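Budgeting a Two-Arm Test Bench with Multi-Finger Hands

Equipment planning notes, Brultmont bench group. Revised 23rd November.
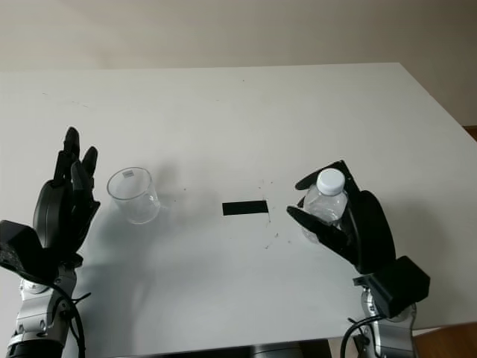
Bottle and cup task on the white bench: right hand holding the bottle, left hand open, tape mark between.

These notes cover what to put on the purchase list for a bench with two arms and two five-finger hands, in the order the decisions have to be made. They assume the room, the power and the network are already paid for. Software is in a separate sheet.

1. Write the task list first

List the objects the bench must handle before asking for any quote. Give each one a weight, a width at the grip point and a note on how it breaks. A clear cup and a plastic water bottle make a reasonable starting pair. They need different grip forces, and both are transparent, so they also test the camera choice.

Mark the heaviest object and add the weight of the hand. That sum is the payload figure to send to the arm supplier. A common mistake is to quote the object alone, then find that the hand and wrist housing use up most of the rating.

2. Choose hands before arms

The hand sets the wrist flange, the cable count and the supply voltage. We compared the Veton and the Szekeres hands and asked both suppliers for the same items in writing:

Mass, including the wrist housing
Grip force at the fingertip and across the palm
Price of one replacement finger, and lead time
Price of fingertip pads by the set
Whether left and right hands share parts

The last item matters more than it looks. If the fingers are shared, one set of spares covers both sides. If they are mirrored, double the spares line.

3. Cables

Arm quotes rarely include the hand cable. Allow enough length for a free loop at the wrist through its full rotation, and measure with the arm fully extended. Order 4 cables for a two-hand bench: one fitted and one spare per side. Treat them as consumables. In our May review, cables were the most frequent cause of lost bench time, ahead of fingertip pads.

4. Table and base

Use a matte top. Gloss produces reflections that the cameras will read as edges, and clear objects make it worse. White is acceptable if the lighting is even. It shows scuffs and specks, so add cleaning supplies to the monthly line.

Fix the arm base to its own stand, separate from the table. Our Kundstead table is 70 cm deep, and both hands reach the far edge without full extension. Check this on a drawing before ordering. A deeper table costs little more but adds area the arms cannot use.

Black tape is sufficient for a position mark. Machined fixtures can wait until the task list is stable.

5. Spares and consumables

Set aside about 600 dollars for the first quarter, excluding fingers. This covers pads, tape, wipes, test objects and small hardware. Buy test bottles and cups in one batch from one source – a change in wall thickness partway through a test series makes the earlier results hard to compare.

Replacement fingers go on a separate line. Hold one spare finger of each type on the shelf, plus one thumb per side.

6. Order of purchase

Hands and arms go out on the same order if the flange is confirmed. If it is not, order the hands, measure, then release the arms. The table and stand should arrive first. Leave 6 weeks between the last delivery and the first scheduled test for mounting, calibration and returns.

Do not commit the camera budget until the hands are mounted. A raised hand can block a good part of the view, and the blocked area is difficult to judge from drawings.

Related sheets: arm payload worksheet, spare parts register, bench lighting.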